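Section 9. Gripper won't let go / arm stops mid-move

Applies to the two-arm Terkier bench cell, Juston controller. Rewritten by Kha Lâm, May 30, 2021, after the January fault. Old section 9 is void, bin it.

What went wrong in January: right gripper got the open command, stayed shut, arm carried on to its next point anyway. Controller never checked finger position. Left arm was already on its way in. They touched. Bent finger, one cable torn at the wrist.

If a gripper stays shut:

1. Hit stop. The red one, not pause on the screen. Pause leaves the motors live.
2. Wait for both arms to show HOLD. Takes almost 3 seconds.
3. Keep hands off the part. Do not pull it out of the fingers.
4. Write down the fault code before you clear it. Clearing wipes teh log.
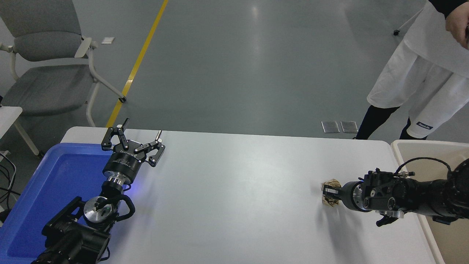 Can I clear the fault with one arm still powered? Power both down first, because the two arms share a stop circuit and a reset on one side can wake the other.

5. Both arms off at the wall switch. Support the wrist by hand as you do it, it can sag.
6. Check the wrist cable for nicks or pinching. Any bare wire, stop here and ring Kim.
7. Turn the release screw on the gripper body until the fingers move freely. Take the part out.
8. Power up. Run GRIP TEST on each side, 3 cycles, nothing in the fingers.
9. Set Finger Check to ON in the Ikus menu. Timeout 400 ms. It goes back to OFF after an update so look every time.

CAUTION: fingers close without warnng on power-up. Stay outside the yellow line till the self test ends.

Note: soft or crumpled parts can read as "no part" at low grip force. Raise force one step, test again. Still failing, log it and leave the cell off.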